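Wadby opens its smallest kitchen yet, and it has a breakfast bar

GERNVILLE, September - Wadby, the toy library and lending shop on Diltow Road, is putting a new play kitchen on its shelves this month, following a spring in which the old one was borrowed, returned, glued, borrowed again and finally retired with a door missing.

The replacement is a wooden play kitchen with white-painted panels, a hutch shelf along the top and a brick-pattern backsplash that several members of staff have said they would like at home. It comes with a range hood, a microwave with a full keypad, a stovetop with red burners and a small silver pot. At the right-hand end the white worktop runs out into a rounded ledge, which the adults have been calling the breakfast bar and the children have been calling the shop.

"We spent a long time choosing it, longer than I spent choosing my own kitchen," said Nayeli Arellano, who runs the lending desk. "Mine has no range hood. I try not to dwell on it."

Members can borrow the kitchen for up to 4 weeks at a time. It goes out in one piece, as the last one came back from a well-meaning household with two panels on upside down and a bag of leftover screws. Delivery within Gernville is included. Borrowers outside the town should ring first, and should measure their front door before they ring.

Wadby now has 255 member families and lends out 800 toys, of which the play kitchen is easily the most awkward to get up a flight of stairs. Mircea Radu, who drives the van, has asked that anyone living above the second floor consider the marble run.

The old kitchen was tested to destruction over 7 years. The new one was tried out by a panel of under-fives from the Bermúdez nursery, who were given a morning and no instructions. Their teacher, Rocío Ventura, reports that the microwave was the clear favourite and that soup was served throughout, to everybody, whether or not they had ordered it.

"One boy pressed every button on the keypad and then told me it would be ready in a hundred minutes," she said. "I did wait for a bit."

Play food is lent separately and can be added to any booking. Wadby would be grateful for the return of the wooden aubergine, last seen in June.

Bookings for the kitchen open at 9.30 in the morning, in person at the lending desk or by phone. There is already a waiting list, headed by Itzel Villalobos, aged four, who put her own name down and spelled it very nearly right.
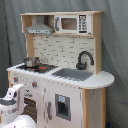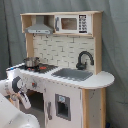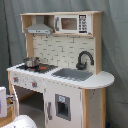
The new Wadby play kitchen, with range hood, microwave and brick-pattern backsplash.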